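Summer Clothing Swap Returns to Dretville

It's that time again, friends! The clothing swap is coming back to the Junik Street hall in August, and if last summer was anything to go by (275 pieces came in, and 60 winter coats went home with new people in the middle of a heat wave), we're going to need more tables. Bring up to 15 items per family, clean and folded if you can manage it, and take home whatever you like. T-shirts and kids' pants always go fastest - so if you have a drawer full of them, please think of us.

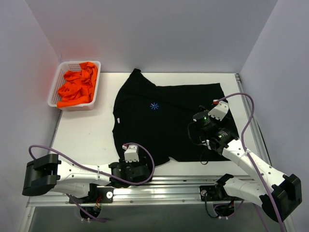 Felicidad Ignacio wrote in to ask whether we could please sort by size this year and forget about color, as she spent most of last summer's swap digging through the blues for a medium. We heard the same from several of you, and yes, sizes it is!

Drop-off is at the side door, and Musa Uzor has kindly offered to pick up bags from anyone out on Bañez Road who doesn't drive. Shoes are welcome too, tied together in pairs. We can't take pillows or bedding.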